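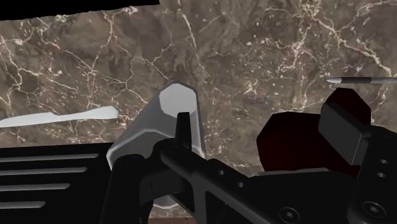 Introduction to Bookkeeping
Unit 19: Depreciation
Handout date: 08/12/2023

Read this before attempting the problem set. It covers the straight-line method only. Declining balance is in the next unit.

Why we depreciate

A business buys something that will last several years. If the full price went into the first year's expenses, that year would look worse than it was and the later years would look better. Depreciation spreads the cost over the years in which the item is used.

Depreciation is not a payment. The cash left the business when the item was paid for, or leaves as the loan is paid down. The yearly entry moves part of the cost from the balance sheet to the income statement. It doesn't put money aside for a replacement either, and this is the most common mistake on the midterm.

Terms you need

Cost: the purchase price plus whatever it took to get the item in place and working. Delivery and installation go in. Routine repairs after that do not.

Useful life: how long this business expects to use the item. Two businesses can buy the same thing and give it different lives.

Residual value: what the business expects to get for the item at the end of its useful life. It can be zero.

Depreciable amount: cost minus residual value.

Book value: cost minus all the depreciation recorded so far.

Worked example

Darnlow is a small bakery. It buys a used display cabinet, and the total cost, with delivery, is $2,365. The owners plan to keep it for six years and expect to sell it for $1,255 after that.

Cost 2,365
Less residual value 1,255
Depreciable amount 1,110
Divided by useful life in years 6
Depreciation per year 185

The entry at the end of each year:

Debit Depreciation Expense 185
Credit Accumulated Depreciation 185

Note that the credit does not go to the Display Cabinet account. That account stays at 2,365 for as long as Darnlow owns the cabinet. Accumulated Depreciation is a contra asset account. It has a credit balance and is shown on the balance sheet as a deduction from the asset.

Book value after the first year is 2,180. After the second year it is 1,995. At the end of the last year it is 1,255, the residual value, and depreciation stops there even if Darnlow goes on using the cabinet.

Where the estimates come from

Useful life and residual value are both judgments. Businesses look at how long earlier items lasted, what similar used items sell for, and how hard the item will be worked. Write down the basis for the estimate when you make it.

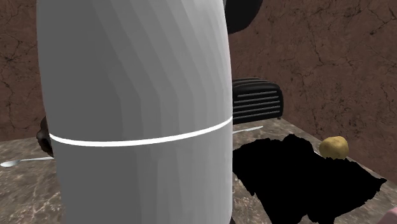 One student asked why the residual value matters at all if it is only a guess, and whether it would be safer to put zero every time. She pointed out that Janetti, in the Unit 18 case, did just that and its books still balanced.

The books will balance with any residual value, so balancing tells you nothing here. With zero, Darnlow would charge too much each year and show a large gain when the cabinet was sold. Zero is fine when the item will be scrapped or when the expected sale price is too small to matter. Janetti's shelving was fixed to the walls and had no resale value.

If an estimate turns out wrong partway through, do not go back and change the earlier years. Take the current book value, subtract the new residual value, and divide by the years that are left.

Part years

Joshi, the delivery firm from Unit 17, buys a van at the start of November and closes its books at the end of December. It records two months of depreciation for that year, or two twelfths of the yearly amount. In this course we count whole months.

For next time

Redo the Darnlow schedule with a residual value of zero. Then read the Clalinix case and list which of its purchases should be depreciated and which should be expensed right away. Land is on the list. Land is not depreciated.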